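The Gray Hose

by Niloufar Mousavi

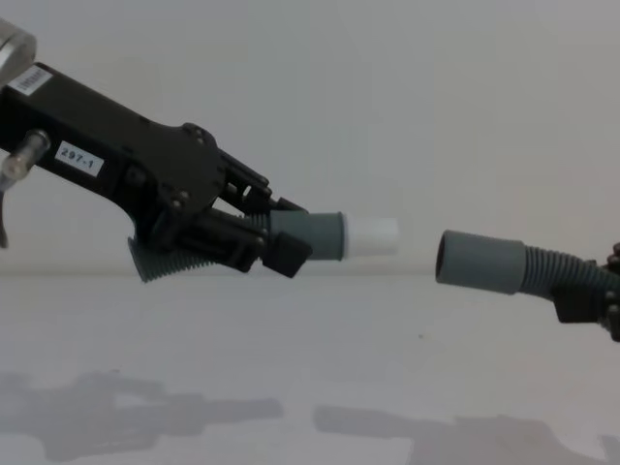

The white tip and the open cuff, nearly level.

The washing machine came with the apartment, and so did the puddle. Nasrin Najafi found it the second morning, a thin sheet of water that had run under the door and into the hall as far as the shoe rack. She put down every towel she owned and called her aunt.

"Is it the hose?" said Forough.

"I don't know. I haven't moved the machine."

"It's the hose. Turn off the tap and don't touch anything. I'm coming after lunch."

Forough came at four with her sleeves already rolled. They walked the machine out from the wall, one corner and then the other, until there was room for a person to kneel behind it. The drain hose was gray and ribbed, and it was in two pieces. A lower piece came up from the back of the machine and a longer one went down into the standpipe. Between them somebody had wound tape, a great deal of it, in two colors.

"Who does this?" said Forough.

"Mr. Jalali, I think. He had the place before."

"Ardalan Jalali was a schoolteacher. He should know better."

She cut the tape with kitchen scissors. It came off in one stiff ring, and the two ends dropped apart, and a cup of gray water ran out over her knee. She said a word Nasrin hadn't heard since her grandfather died.

They went to Rostami's before it closed. The hoses hung on nails along the back wall, over the paint. Nasrin had brought the taped ring in a sandwich bag in case the size mattered, and the man behind the counter turned it over twice and handed it back.

"You don't want a new hose," he said. "The hose is fine. You want a joiner."

He laid one on the counter, and then a second that was a little narrower, and then he went into the back for a long time. Forough read the calendar on the wall. It was still turned to August.

"Take both," he said when he came out. "Bring me the wrong one."

Both was the right number, as far as Nasrin was concerned, and she paid before her aunt could start on the price.

Back in the laundry room the light was going. Nasrin held the lamp. Forough pushed the first joiner into the lower hose and it slid in and slid out again by itself. The second one she had to work in with her thumb, turning it a little each way, and it stayed.

"Now you," she said. "My hands are finished."

So they traded. Nasrin got down on the floor with one end in her left hand and the other end in her right. The hose had been bent the same way for years and wanted to stay bent. Each time she brought the two ends together, one of them dipped. She got them level, with a finger's width between them, and stopped.

"What are you waiting for?"

"I'm lining it up."

"It's a drain. Push."

She thought of the old man kneeling in the same place with his tape. He had lived alone for the last part of it. He would have had one hand for the upper piece and one for the lower and none for the roll. She wondered if he had held it in his teeth. The tape had kept for a while, anyway — long enough for him to pack and hand over the keys and tell the agent that everything worked.

She pushed. It went in halfway and stuck. She turned it and pushed again and felt the edge go over the ridge inside.

"Pull on it," said Forough.

Nasrin pulled on it. It held.

They ran the machine empty, with the lid of a cookie tin under the joint to catch whatever came. Forough sat on the laundry basket and ate an orange. When the water went out it went all at once and the hose jumped against the wall, and they both leaned in to look. The tin was dry. They let it fill and empty again, and the tin was still dry.

"Leave it pulled out tonight," said Forough. "Push it back tomorrow."

She washed her hands at the kitchen sink and looked for a towel. They were all in the hall, wet.

"Well," she said, "put those in."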